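Subject: Re: [sarkside-swap] folding for the kids' rail, shirts AND shorts??

Replying on my phone between two other things so sorry if this is a mess.

On Tuesday at 16:05, a list member wrote:

> Hi all, I've got the second lot of sorting for the Sarkside swap and am
> going round in circles. Do we fold the shirts or hang them? Last time
> half of ours came back out of the crates looking like dishcloths. And
> what about shorts, esp. the ones with elastic tops and pockets with
> zips, they never sit flat. Also how many to a crate? The sheet says 156
> which can't be right.
> Thanks, and sorry if this was all covered in February.

It wasn't covered, or if it was I missed it too.

Shirts: fold. We haven't got the hangers. Niva lent us the rails but the hangers went back with the coats. Get the shirt out of its heap first, find the shoulders, pick it up by those and lay it back down. Don't start from the hem, you just drag the creases up with you. 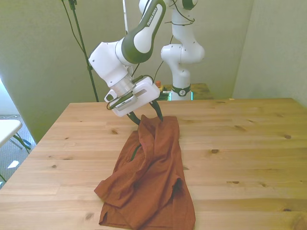
Soft fabrics are the worst for this. A stiff school shirt more or less tells you where it wants to bend, a soft one you have to smooth out with the side of your hand, middle to edges, both layers. If there's a fold trapped underneath lift that side and have another go, two seconds now or you get a lump in the pile. Then sleeves in, sides in, bottom up to the collar. Label outwards if it's still got one.

Anything too crumpled to smooth by hand goes in the ironing bag, NOT back on the table. I found the same blouse three times last week.

Shorts. Right. Waistband away from you, legs towards you. Elastic waists will bunch whatever you do so leave the top alone and get the legs straight, pull each hem out at the outside corner and look for bits that have turned over. Do up zips before folding, pockets as well, they catch on everything else in the crate.

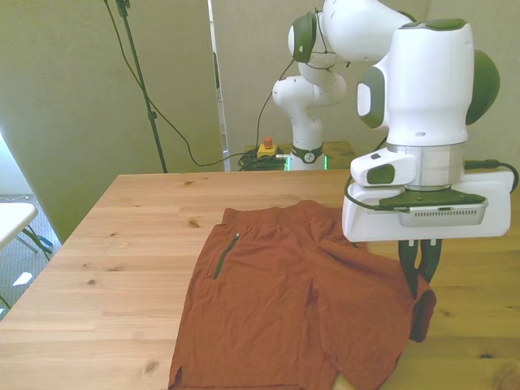
Then one leg over the other, crotch point tucked in so you've got a straight edge, and fold in half towards the waistband. Thirds if they're long ones. Big sizes can just be halved, they stack ok. Check pockets while your at it. Tissues mostly, but there was a door key in the last lot and it took ages to get back to its owner.

If the two halves of a set turn up (matching top and shorts) please keep them together, shorts inside the shirt, and a loop of string round. They go much faster as a set. Odd ones on their own are fine, just size them and put them in the pile.

Crates: 156 is the total for the kids' rail, not per crate!! Somebody moved the column. Whole stock is 1,552 pieces as of the last count, 624 of that is adults' tops. Per crate just fill to the handles and stop. The Trindik crates are shallower than the old ones so don't go by what fitted before, and don't stack them more than 4 high, the bottom lid goes.

Sizes on the short end of the crate please, big letters, masking tape. Not on the lid, lids wander.

Other things while I'm here

- Tawfik are picking up the textile recycling from the side door, so rags and anything with a broken zip in the grey sacks, tied.
- we are out of size stickers for ages 7-8, write it on tape for now
- good table is the plain wooden one, the one with the wobble is for shoes only
- could whoever has the lint roller bring it back

I can do the handover from half five if someone else opens up. Will fix the sheet tonight, don't edit it till I've said it's done or we'll end up with two versions agian.

Got to run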